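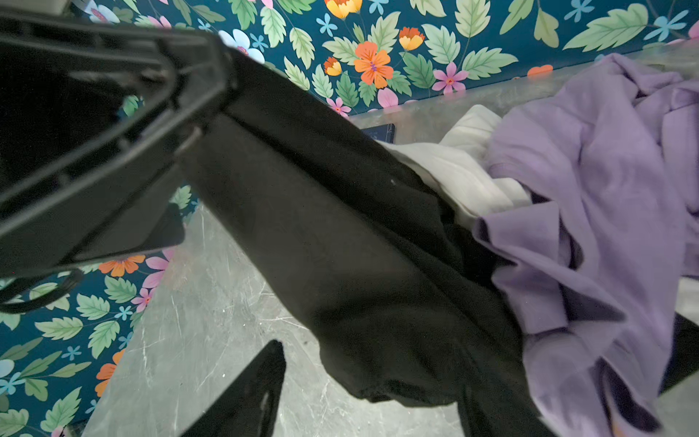 Black fabric, a few soft folds, one tiny white speck near the middle.

Robel Yilma
24 November 2020

Spent the weekend with the new Tamham record so you don't have to. You should, though. Thread.

Some background for those of you who joined for the Moura tape and stayed out of politeness. Tamham is a rapper and producer from Bevness, a town with one record store and, by my last reading of local rap, several kings.

The first album was called Pandgate. It was named after the street he grew up on and it mentioned the street so often I could deliver mail there.

I loved it anyway. The drums sounded like somebody moving a dresser down a flight of stairs. He rapped a hair behind them, like the guy at the bottom holding the other end.

Then came the quiet years. He did a verse for Moura, a verse for Moura's cousin, and a hook on a song that got 4,000 plays, many of them mine.

So now the second one. It has no skits. I want to sit with that for a minute. A rap album in which at no point does anybody leave a voicemail.

It opens on an organ loop that takes its time. You wait for the drums. You keep waiting. He raps the whole first song without them and by the end I had forgotten to be annoyed.

The subject is his father's taxi. Which shift he drove, what he kept in the glove box, which songs got turned up and which got turned off when a passenger climbed in. That's the song. Nobody gets threatened.

Track 2 he remembers he's a rapper and threatens everyone.

I'm fine with this! Bragging is half the reason I'm here. There's a line where he says he's too rich for the bus and then, four bars later, he's complaining about the bus. I rewound it to check. He is on the bus.

Moura turns up on track 3 and does what Moura does, which is wander in late, mumble something about shoes and walk off with the song. I've listened to that verse more than I've listened to some members of my family.

The middle sags. Two love songs back to back, same tempo, same complaint, possibly the same woman. Either one would do. Together they feel like being stuck behind a couple in a checkout line.

Also whoever mixed the bass on the second of those owes me for a car door.

But the closer. It goes back to the organ from the opening, slowed way down, and he finally says what happened to the taxi. I won't spoil it. It's a small thing and he says it fast, like he hoped I'd miss it.

They pressed 3,000 copies on vinyl and I was told by a man at the counter in Bevness, with real pleasure, that I was not getting one. He had it playing in the shop while he told me.

Anyway, where I land: better writer than on Pandgate, fewer songs I'd put on at a party. My parties were never much good, so weigh that how you like.

Start with the opener, then track 3, then the closer. If you start with the love songs, don't come in here and tell me about it.

Someone has already asked if I'll rank both albums plus the Moura tape. Yes. Moura tape, this one, Pandgate. Replies are open until I get my feelings hurt.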